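Camau two-arm kit: does the Orport support plan cover gripper fingers?

Posted by mfeld_lab

We're pricing the Camau tabletop kit for a teaching kitchen project, two arms with parallel grippers. The Orport plan is quoted at 34 dollars a month per arm. The sales page says "wear parts excluded" but doesn't list them. Has anyone had fingers replaced under it? Also wondering if the plan is worth having in the first year.

Pouran Asadi

Fingers are a wear part, so you pay for them. Ours were 79 dollars a pair from Nazari, who ship faster than Camau does. The plan did cover a wrist joint in June, and the loaner came in 3 days. In the first year the warranty handles most of that anyway, so I'd start the plan in month 13. Read the cable section before you sign. Damage from a snagged cable is excluded unless the cables are clipped the way the manual shows.

tobin44

dont bother, buy spare fingers and forget the plan

Forura_user

I agree with Pouran on the dates. We do mugs, cutting boards and light plastic cutlery with both arms on one table, and the fingers are the only thing we've bought.

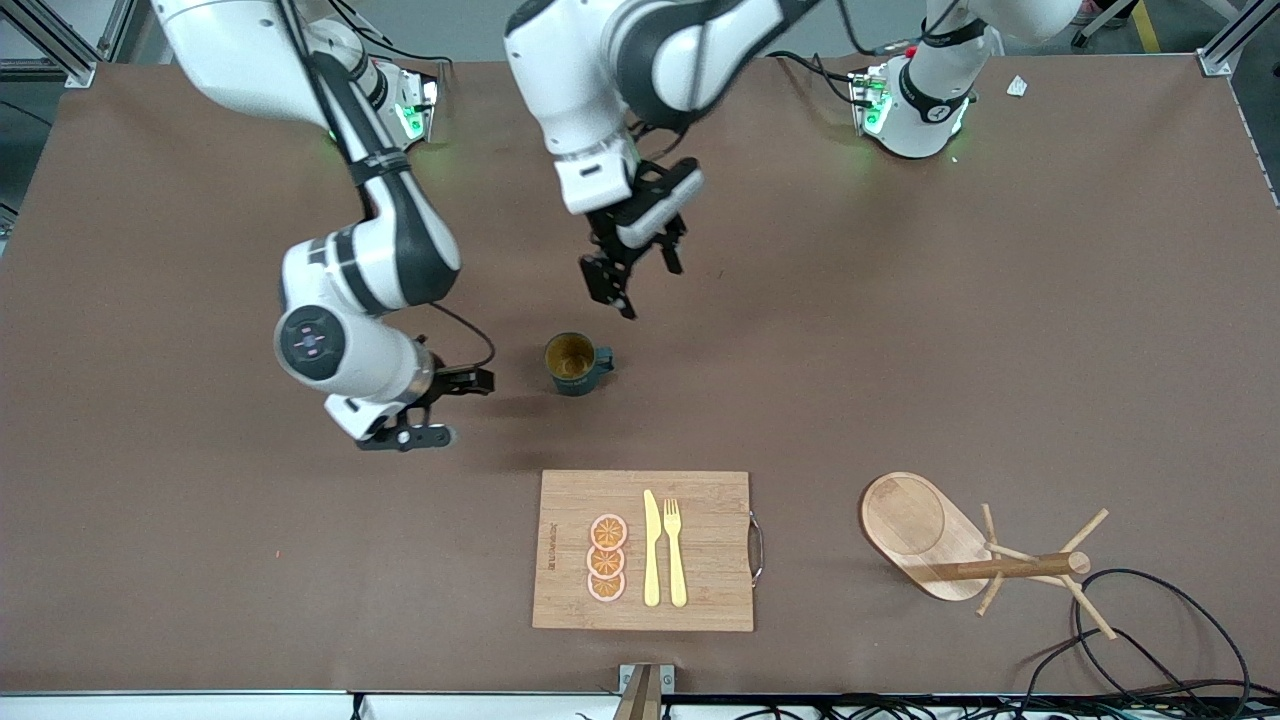

Can the plan be moved to a different arm if we swap one out?

You can transfer it once per contract. Send Orport both serial numbers before the swap and wait for the confirmation email, or the new arm isn't covered.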